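Tulosska clothes folding set, README

maintained by Wafula Sang. notes updated October, still rough, ask if something dosn't make sense

What's in it: clothes on a green tatami mat, some dark and in a heap, some already folded and stacked. Home setting. Everyday wear, nothing fancy.

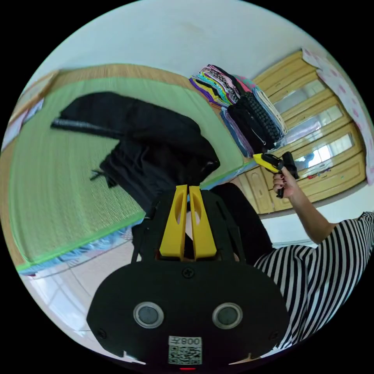
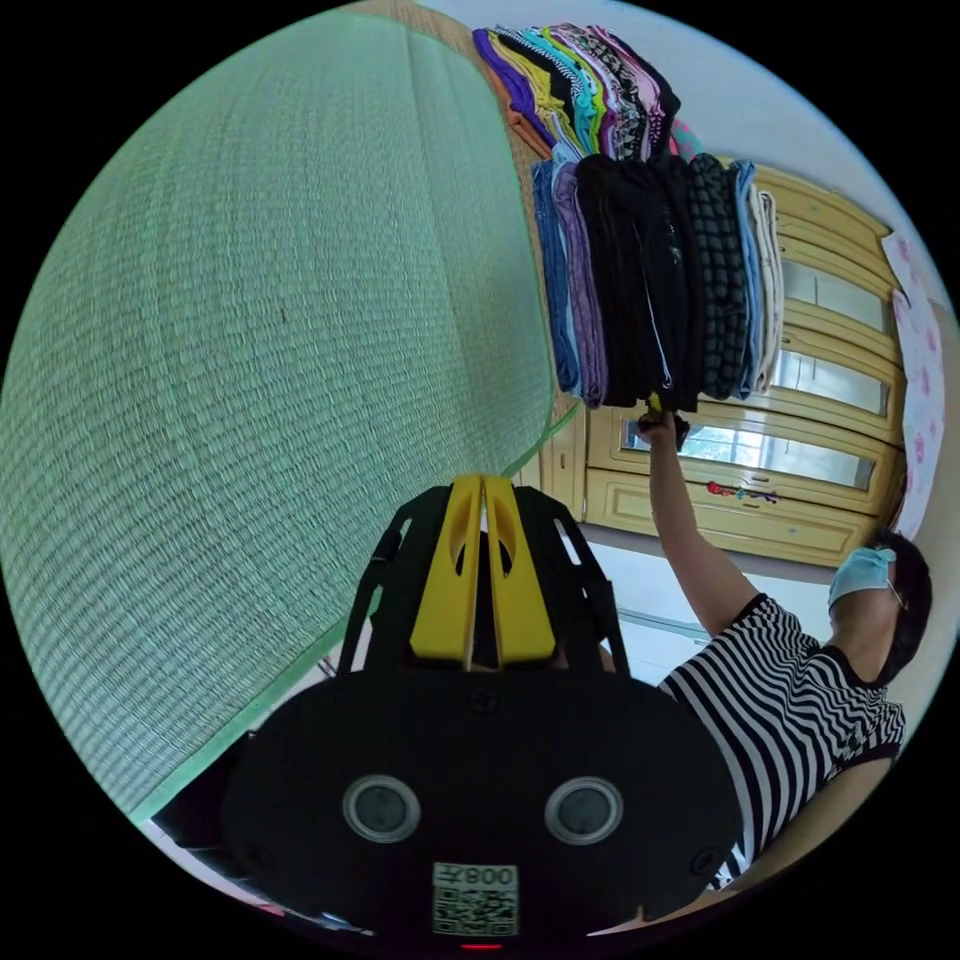
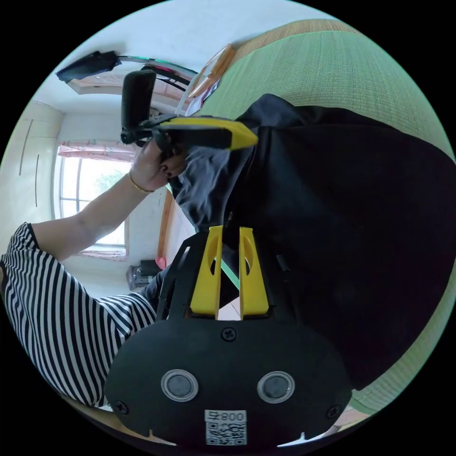 Tulosska set, green mat. Second one shows the folded stacks by the cabinet.

Contents

200 clips total, 27 held back for testing. Don't train on those please. List is in heldout.txt, one name per line.

Folders:
tops/ - tees, long sleeves, jumpers, hoodies
bottoms/ - jeans, trackies, shorts
mixed/ - whole pile, pick one, fold, stack
odds/ - socks, scarves, anything that wouldn't fit above

Each clip starts with the garment down on the mat and ends once it's on a stack. If the stack fell over, clip is kept and tagged "topple".

How things get folded

Tops: face down, sleeves in, then thirds. Long sleeves go back along the body, not across.
Trousers: leg on leg, then half, half again. Drawstrings tucked inside before the last fold (missed in a few, tagged "string").
Zips done up first.
Thin stuff and thick stuff in separate stacks. Stacks stand on edge so you can see the colours, like in a drawer.

Labels

4 per clip: garment, colour, fold type, end state. Colour is by eye. Navy and black got mixed up a lot, treat them as one class if you can. Dark clothes are the hard part of this set full stop, edges are tough to find on anything black.

"Fold type" uses the Makori names (flat, thirds, roll). Older files say "book" for flat. Same thing.

Known problems

- glare late in the arvo, worst in odds/
- 2 clips in bottoms/ are the same pair of jeans with diffrent names, haven't worked out which to drop
- inside-out garments labelled as normal until we added the "inverted" tag, so early ones can't be trusted
- checked and printed fabric sometimes labelled "multi", sometimes by main colour
- sock pairing not labelled at all

Not included

Washing, hanging, ironing. Kids' clothes. Bedding is in the Nornex set, different labels, don't merge without remapping.

Use

Fine for research and teaching inside Dravero. Outside that, check with Wafula first. Don't try to identify anyone.

Changes

v2 - topple tag, stacks split thick/thin, colour list shortened
v1 - first lot, tops only

TODO: fix the jeans, redo "multi", write up the scarf folds properly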